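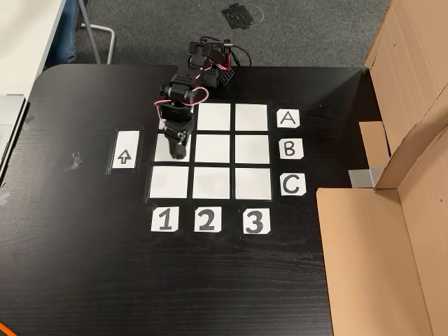 Figure 1. Tabletop arm over the three-by-three board, gripper at the left square of row B.

Kelanon placement task — progress report, November
Prepared for Urquhart by Thaís Quintana

Recording on the nine-square board continued through the month. The set now holds 187 accepted episodes, up from 80 at the last report. Each episode is one placement, stored with joint positions, overhead video and a text command naming the target by row letter and column number (for example, "place at C2").

Coverage is uneven. Row C and column 3 have the fewest episodes, and sessions in the coming month will draw targets from a fixed list instead of operator choice. Almost all rejected episodes were dropped for one fault — video and joint logs out of step at the start of the recording. Turkine has supplied a patch, now in use at Flalau.

The board, the row and column cards and the arrow card keep their positions between sessions. The arm base was remounted two times; episodes taken before each remount are tagged separately and held out of training until the offset is measured.

Open items: spare servos (order placed), second operator (approval pending with Urquhart).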